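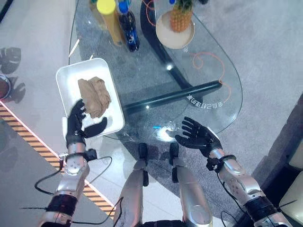
Workshop Notes: Getting an Even Coat of Hardwax Oil on Small Trays

Several members have written in with the same complaint: trays and shallow boxes finished with hardwax oil come out patchy, glossy in the corners and dull in the middle. The cause in nearly every case is too much oil and too little wiping. What follows is the procedure we use in the Tuesday finishing class, with the settings and grits we have settled on for beech, maple and birch.

Sanding

Stop at 180 grit on the flat faces. Going finer closes the surface and leaves less oil in the wood, so a tray sanded to 320 will feel smooth on the day and look thin by August. End grain is the exception. It drinks more than face grain and goes darker, so take the ends and any cut handle openings to 240.

Vacuum, then wipe with a cloth barely dampened with water. Let the tray stand for an hour and knock back the raised grain by hand with a worn piece of the same paper. A power sander at this point will undo the work.

Mixing

Stir the can for two full minutes with a flat stick, scraping the bottom. Do not shake. The matting agent in satin and matte oils settles as a paste, and an unstirred can gives gloss from the top half and something close to chalk from the bottom. Decant what you need into a jar and close the can. For a tray of ordinary serving size, 8 ml per coat covers both faces and the rim.

First coat

Work at normal room temperature, out of direct sun. Start with the inside corners, using a small stiff brush with very little oil on it, and then spread the flat interior with a white pad. Use firm pressure and move with the grain. If oil pools where the rim meets the base, pull it out with a dry brush before going on.

Wait 10 minutes, then wipe everything off with a lint-free cloth. Fold a dry edge of the cloth over a plastic scraper to reach the inside corners. The surface should look evenly damp with no shine when held against a window. Change cloths as soon as the first one starts to drag.

Drying

Stand trays on edge on painter's points with a hand's width between them. Air movement matters more than heat. Allow 22 hours at normal humidity before the second coat, longer for oily species. Relu Tudose tested this last winter on offcuts from the Zarero bench project and found that samples recoated the same evening stayed soft enough to take a fingernail mark a week later.

Second coat

Rub lightly with a gray pad, vacuum, and repeat the first coat with half the oil. A third coat adds sheen and very little protection.

Rags

Oil-soaked cloths can heat up and ignite without a flame nearby. A crumpled one is worse than a flat one. Lay used rags out singly on concrete outdoors until stiff, or put them under water in the lidded metal can by the back door. Do not put them in the workshop trash, including when you plan to empty it the same day.

Supplies

The members' cupboard has been restocked with Zokano satin in 500 ml cans and white pads from De Graaf. The Plela scrapers are back on the hook rail. Please write your initials and the opening date on any can you start, and bring your own jar.

The next finishing bench session is Saturday at 10. Bring one piece, already sanded, small enough to carry home flat while the oil is still curing.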